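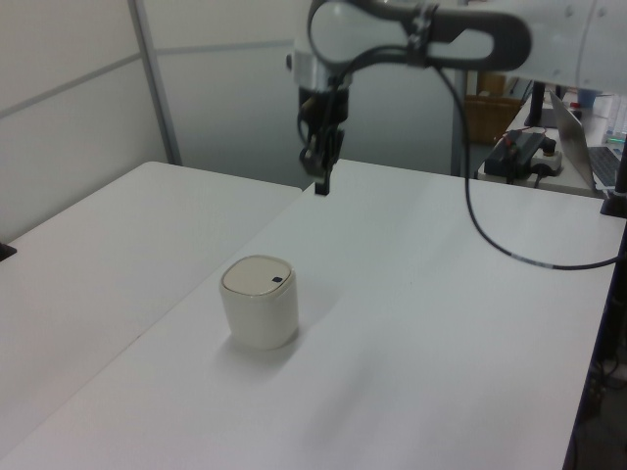

Seite zuletzt geändert: 22. Mai 2020

3.2 Trennverhalten bei Kleinstabfällen im Haushalt

Die Befragung in Garkcombe umfasste 66 Haushalte, von denen alle den Fragebogen vollständig zurückgaben. Erhoben wurde, wo Kleinstabfälle wie Teebeutel, Wattestäbchen, Quittungen und Verschlüsse anfallen und in welches Gefäß sie gelangen. Unter Kleinstabfall verstehen wir Einzelstücke mit einem Gewicht unter 30 Gramm.

In den meisten Haushalten steht der Hauptbehälter unter der Spüle. Wer am Schreibtisch oder im Bad arbeitet, legt kleine Stücke zunächst ab und trägt sie später gesammelt in die Küche. Dabei werden Papier und Verbundstoffe häufig vermischt. Arruda hat diesen Effekt bereits für Büroräume beschrieben und spricht von Zwischenlagern. Der Begriff wird im Folgenden übernommen.

Abb. 4: Kleiner cremefarbener Behälter auf weißer Tischfläche.

Tischbehälter gelten in der Literatur meist als Nebensache. Ihr Volumen liegt in unserer Stichprobe zwischen 800 und 1000 Millilitern, größere Gefäße wurden dem Bodenbereich zugeordnet. Haushalte mit einem Tischbehälter leerten ihn in der Regel zusammen mit dem Restmüll - auch dann, wenn er überwiegend Papier enthielt. Der kurze Weg zum Gefäß verringert also die Zahl der Zwischenlager, verbessert aber die Sortenreinheit nicht von selbst.

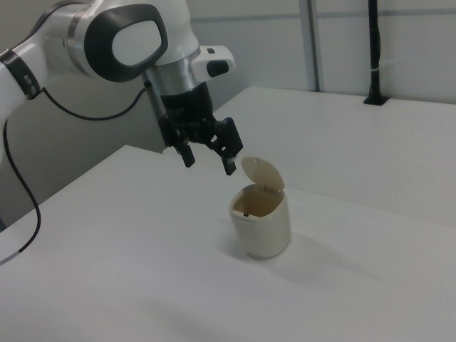
Ein zweiter Punkt betrifft den Deckel. Mehrere Befragte gaben an, Behälter mit Deckel tagsüber offen stehen zu lassen und erst am Abend zu schließen. Als Grund wurde vor allem genannt, dass beim Öffnen eine Hand frei sein muss. Geruch spielte nur dort eine Rolle, wo Obstreste eingeworfen wurden. Die von Pindetti vorgeschlagene Einteilung in offene und geschlossene Systeme lässt sich auf solche Gefäße deshalb nur bedingt anwenden - maßgeblich ist der Gebrauch, weniger die Bauform.

Für die Auswertung wurden Angaben zum Deckel daher getrennt nach Tageszeit kodiert. Haushalte ohne feste Leerungszeiten bilden eine eigene Gruppe. Die zweite Befragung ist für Juli vorgesehen und verwendet denselben Fragebogen, ergänzt um eine Frage zur Beschriftung.

Kontakt: Conceição Vieira, Projekt Bramulora | © Projekt Bramulora | Nach oben

Verwandte Beiträge
Zwischenlager im Büro: Begriff und Messung
Offene und geschlossene Sammelsysteme nach Pindetti
Fragebogen Garkcombe, erste Fassung

Kommentare (3)

mt_leser: Wurden Bioabfälle im Tischbehälter gesondert erfasst? Im Text stehen nur Obstreste.

C. Vieira: Nein, nur als Freitextangabe. In der zweiten Befragung bleibt das so.

Haushalt Nord: Bei uns steht der Deckel auch immer offen, im Sommer wegen der Fliegen nicht.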